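Saturday, May 22, 2021

Copy room counter, paper side of the Dreltach kit

Came in to settle whether the card inserts can be cut by hand on our own counter or whether we have to pay Grallenier to do it. Iddrisu says by hand is fine. I have doubts, and I would like them written down before June.

The job is 212 cards, cut from stock that arrives a little oversize on two edges. That makes 424 passes of the blade if nobody makes a mistake, and I have never seen that many cuts made here without one. Iddrisu's estimate assumed a stack of several sheets per pass. The guillotine cutter will go through several sheets, sure. Whether the bottom sheet comes out the same width as the top one is a separate question and it's the one I tested.

Method, such as it was: scrap from the Jemley order, same weight as the insert stock as far as I can tell by feel (the wrapper is gone, so I can't prove it). Cut singles, then stacks of three, then stacks of six. Measured top and bottom sheet each time with the steel rule. 56 cuts in total before I got tired of it.

Singles were good. Square at both ends, clean edge, no complaint. Threes were good at the hinge end and a little off at the far end, where the sheets start to slide as the blade comes down. Sixes were bad. The bottom sheet came out wider than the top by an amount you can see without the rule, and the edge had a slight lean to it. Pressing down hard with the left hand helped some. I don't call that a method, because it depends on whose left hand it is and how late in the afternoon.

I also don't trust the printed lines on the board. They agree with the steel rule at the near end and disagree further along. Sofia thinks I was reading at an angle. Possible. I read it three times at three angles and got the same thing, but she should check it herself without knowing my numbers first.
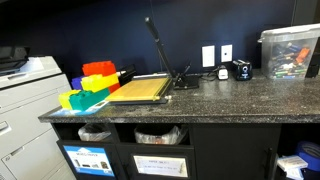 Cutter with the arm up, toy bricks to the left, pencil sharpener to the right.

The counter itself. I had been told it was "plenty of room" and I don't agree. The cutter takes up more depth than you'd guess once it's turned so you can swing the arm properly, and then there is no clear place for the uncut pile on one side and the finished pile on the other. The finished pile ended up on top of the copier, where it had to be moved whenever the lid was needed. A polished speckled top also doesn't help. It looks good, and the board creeps on it. After a dozen cuts I was pushing it back toward the wall without thinking, which means the angle was changing without my thinking about it either. A rubber mat under the board would probably fix this. I say probably because the last mat we bought to fix something curled up at the corners.

Bricks. Sofia's idea is to use the big toy bricks as an end stop: build a low wall with them, butt the stack against it, and every sheet lands in the same place. I was ready to dislike this and I still mostly do. They are light, they're hollow, and a stack of paper shoved against them moves them. She then pointed out that she meant two rows deep and taped down, which I hadn't tried. So I tried it. Better. Still moved, less. The studs hold the bricks to each other very well and do nothing to hold them to the counter. If we want a stop, a length of straight wood and two clamps would do it, and the bricks can go back to being samples for the kit, which is what Siu sent them for.

On that subject, the insert is supposed to show a child how to stack the bricks, and the draft drawing has the studs facing down in one step. I raised this two weeks ago. It's still in the draft.

Pencil sharpener: works, loud. Asked whether the kit pencils could be sharpened here as well as the cards cut, to save a delivery. Did 12 of them. Nine were fine and three came out with the lead off center, wood showing down one side nearly to the tip. Iddrisu blames the pencils. Could be. I'd want to run the same brand of pencil through a different sharpener before I agreed, and I'd want to run a different pencil through this one.

Cost. Grallenier quoted 3,315 for cutting, boxing and delivery together and won't break it down by line. So when people say hand cutting "saves us the cutting," I'd like to know how much that is, since none of us has a figure. If cutting is a small part of it, we're giving up two afternoons to save very little. Have asked again for a split quote. Last time the answer was a brochure.

Where I've landed for now: singles only, or threes at most with a proper clamp bar. No sixes, whatever the timetable says. If it has to be sixes, send it out.

To do
Sofia to check board lines against steel rule, blind.
Rubber mat, cut to the size of the board, flat one this time.
Wood strip and clamps from downstairs.
Find a wrapper for the Jemley scrap or weigh ten sheets of each and compare.
Blade: when was it last sharpened? The log says "recently" with no date and no initials.
Lower the arm when you finish. Please.

Added later, Iddrisu read this over my shoulder and says sixes work if you cut slower. He cut one stack to show me. It was good. He cut a second one and it was not, and he has taken the first one away to keep.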